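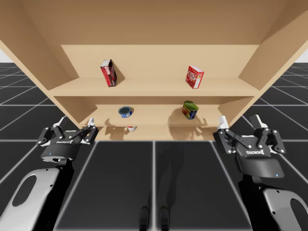 Red loafers with a tan suit – too much?
Posted by Kamrul Debnath, January 14, 2023
3737 views

My cousin is getting married in May, outdoors in Jarkutholm, and the invitation says "garden casual," whatever that means. I already own a tan cotton suit from Deteo that I've worn maybe twice. The pants fit fine, the jacket is a little boxy. Last weekend I fell hard for a pair of red leather loafers at Uniyal and they came home with me before I had a plan. Now I've tried the whole thing on in the hallway mirror and I can't decide if I look great or like a waiter on a cruise ship. My wife is no help, she laughed and then said "no, it's good," in that order. I've got a white shirt and a pale blue one, and 14 days left to return the loafers. Has anyone worn something like this to a wedding? And what do I do about socks?

Pejman Najafi

Keep the loafers! I wore dark red ones with a sand-colored suit to my brother's engagement party and got more nice comments that night than in the whole year before it.

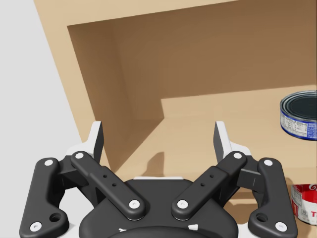

Should the belt match the shoes? Skip the red belt and wear a medium brown one, or no belt if the pants stay up on their own.

Socks, I'd go with the low hidden kind. Get ones with the rubbery bit at the heel or you'll be fishing them out of your shoes during the speeches. If bare ankles make you nervous, plain tan socks close to the pants color work too, and you can forget about them.

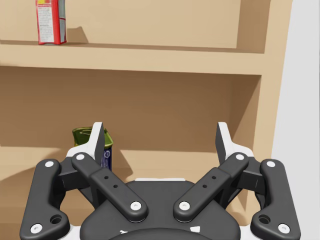
Shirt color matters more than you'd think with this outfit. I'd take the white one. The pale blue is fine with tan, but then you've got a third color going and the red starts to look like it wandered in from another closet. Look at the red carton up on the tan shelf, with the white panel on its front – those are your colors, suit, shoes and shirt, and they sit together just fine. Keep the pocket square white as well, or leave it at home.

The boxy jacket bugs me a bit, though. Have a tailor take in the sides, it's a pretty basic job and makes a cheap suit look like a much better one. Mine took six days.

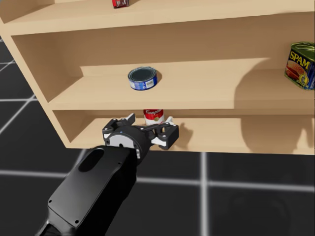
Also ask them to look at the pants while you're there. With loafers you want the hem just touching the top of the shoe, no puddle of fabric. Bring the loafers along when they pin it, I forgot mine and had to go back.

stomik

brown shoes. its a wedding

Kamrul Debnath

Thanks Pejman, white shirt it is, and I'm calling the tailor tomorrow. Stomik, I hear you, but the receipt is already in the trash.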